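Neagu Sealing Group: Minutes of the Materials and Failure Review Meeting
2026-04-06
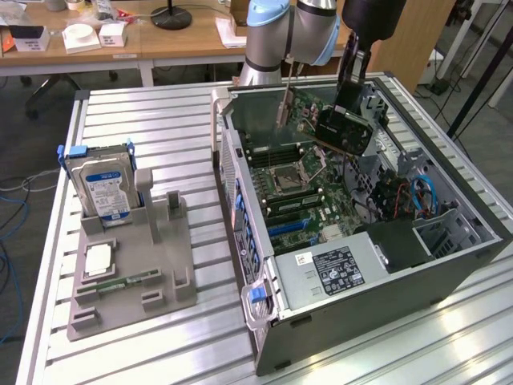
1. Minutes of previous meeting

Accepted with one correction. In item 4, the compression set limit for the backup ring compound should read 25 percent, not 35 percent. The table attached to those minutes was correct.

2. Rod seal leakage, Pindudport press line

The site returned four rod seals from the main lift cylinders. The shortest service life in the set was 2,741 hours and the longest 3,737 hours. The maintenance interval on this line is 6,000 hours.

Findings from the lab so far:

Dynamic lip worn flat on all four parts, with the wear band wider on one side. The offset matches the direction of side load on the cylinder. Static lip in good condition. Hardness at the dynamic lip was 4 to 6 points Shore A above the retained sample from the same batch. Hardness at the heel was within 1 point of the retained sample. No swelling was measured. No blistering or signs of rapid decompression.

The meeting discussed whether the hardening came from bulk fluid temperature or from local heating at the lip. The reservoir log gives a highest fluid temperature of 71 C for the period, well inside the rating of the compound. The difference between lip and heel points to local heating. Rod surface finish was last measured at commissioning, and the record gives Ra only. Rz and bearing ratio are needed before finish can be ruled in or out.

It was also noted that the guide rings were not returned with the seals. Without them the side load cannot be estimated. Site to be asked for the guide rings from the next cylinder opened, bagged and marked for orientation.

Agreed: no change of compound at this stage. Surface profile to be taken on two rods, at mid stroke and at 50 mm from each end.

3. Gurnix compound, fluid compatibility

The immersion series in the Plistar fire-resistant fluid reached 443 hours at the last pull. Test temperature is 120 C. Results at that pull, as the median of three specimens:

Volume change: plus 6.8 percent
Hardness change: minus 3 points
Tensile strength change: minus 11 percent
Elongation at break change: minus 14 percent

All four are inside the draft acceptance limits. Volume change has been level across the last two pulls. Elongation is still falling. The series will continue to 1,008 hours as planned.

One specimen from the second jar was set aside because of a nick at the gauge section, made when the specimen was cut. The die has been sharpened. The result is kept in the raw data and marked as excluded.

A question was raised on fluid acid number. The fluid was changed at 168 hours but not since. The test procedure permits this for sealed jars. The meeting preferred to measure acid number at the next pull and record it with the other results. If it has risen by more than 0.5 mg KOH/g, the later pulls will be reported separately from the earlier ones.

4. O-ring extrusion, valve block

The section on the pilot port groove was reviewed. Measured diametral clearance was 0.21 mm against a drawing maximum of 0.15 mm. Extrusion damage on the low-pressure side is fully explained by the clearance. A backup ring would mask the condition and is not supported as a permanent measure.

The remaining stock of this block is on hold. Blocks that measure within the drawing may be released. Blocks above 0.15 mm go back to the machine shop for disposition.

Groove depth and corner radius were within tolerance on all blocks measured.

5. Test methods

5.1 Stress relaxation. The jig for continuous measurement has a drift of 1.2 percent over a week with a steel dummy in place. This is too high for long tests. The load cell is to be recalibrated and the drift check repeated before any more elastomer is loaded. Results already reported from this jig stand, with a note on the uncertainty.

5.2 Hardness on small sections. Shore A readings on sections under 6 mm are not to be compared with readings from test buttons. Micro IRHD will be used for returned seals from now on. Older reports will not be reissued.

5.3 Sample labels. Returned parts are still arriving without the pressure side marked. The return form has a box for it. The form will be changed so that the box comes first.

6. Storage

Two cartons of nitrile seals in the main store were past their shelf life date. Both were moved to the quarantine shelf. Shelf life is counted from the cure date and not from the date of receipt. The stock list shows only the date of receipt for items booked in before last November, and those lines need to be checked by hand against the carton labels.

7. Actions

Request guide rings from Pindudport. Open.
Surface profile on two rods. Open.
Acid number at next Gurnix pull. Open.
Recalibrate load cell and repeat drift check. Open.
Measure held valve blocks and sort. In progress, 18 done.
Revise return form. Open.
Check cure dates for older stock lines. Open.
Order replacement oven thermocouples. Closed, received and fitted.

8. Other business

The draft acceptance limits for fire-resistant fluids will be circulated for comment before the next meeting. Comments should give the clause number and proposed wording.

The next meeting will take the rod profile results as the first item.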